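Household Tips: Budgeting for a Grabber or Helper Robot

Updated 5/16/26

I get asked a lot whether it's worth saving up for one of those little robot arms for the house, so I spent most of February pricing them (my spreadsheet got a bit silly!). My short list came down to a Rovex and the bigger Kaneko, and before you fall in love with either one, write down the chores you'd want it for. Mine were all bathroom and kitchen stuff — moving the toothbrush cup, putting mugs away, wiping the counter.

Then measure your cups. Gripper jaws only open so far, and the sales page usually gives that number way down at the bottom.

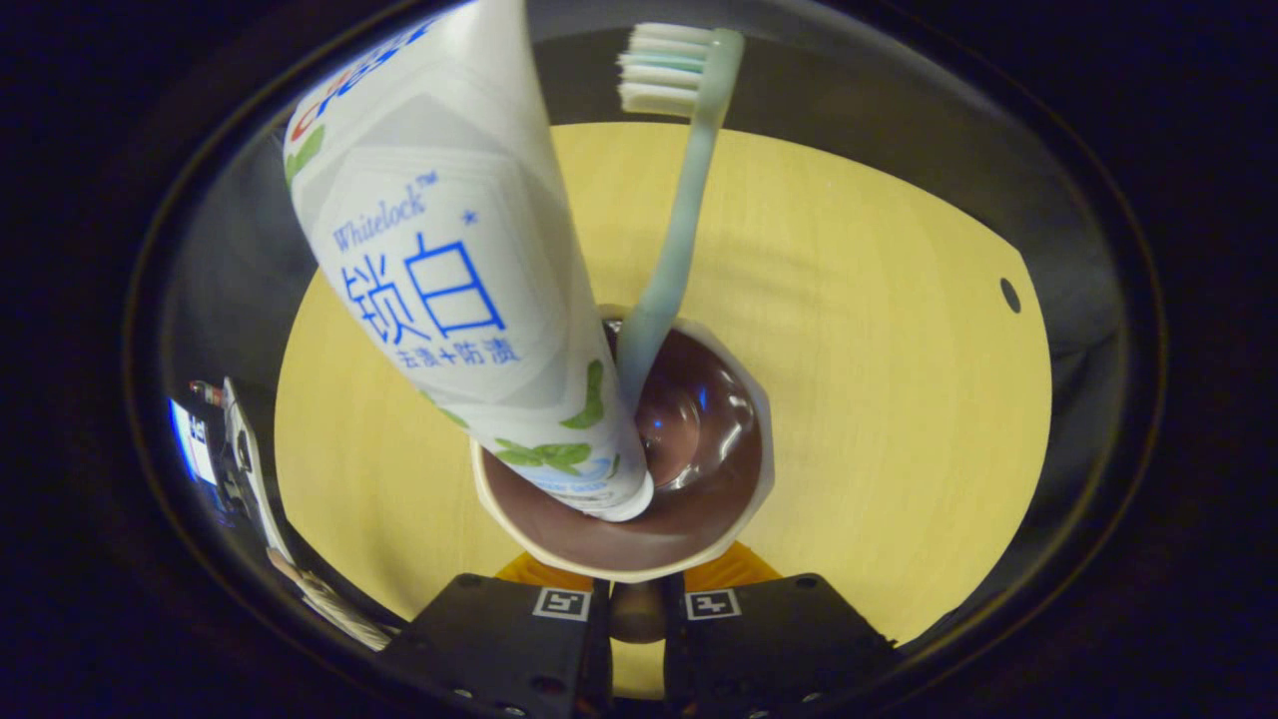 Set aside money for the extras too. I put 12 percent on top of the sticker price for spare finger pads, a longer cord and a decent clamp, and I still went over. Pads wear out fastest, so buy 2 sets up front. Sketum sells them in packs of 6 and the shipping is cheaper that way.

Ask about the warranty before you pay. Gralidico offered me 13 months on a refurbished arm, which beat what I was quoted on a new one, but the charger wasn't covered — get that part in writing.

Oh, and check the depth of your counter! The base takes up more room than you'd think, and you still need somewhere to put the soap.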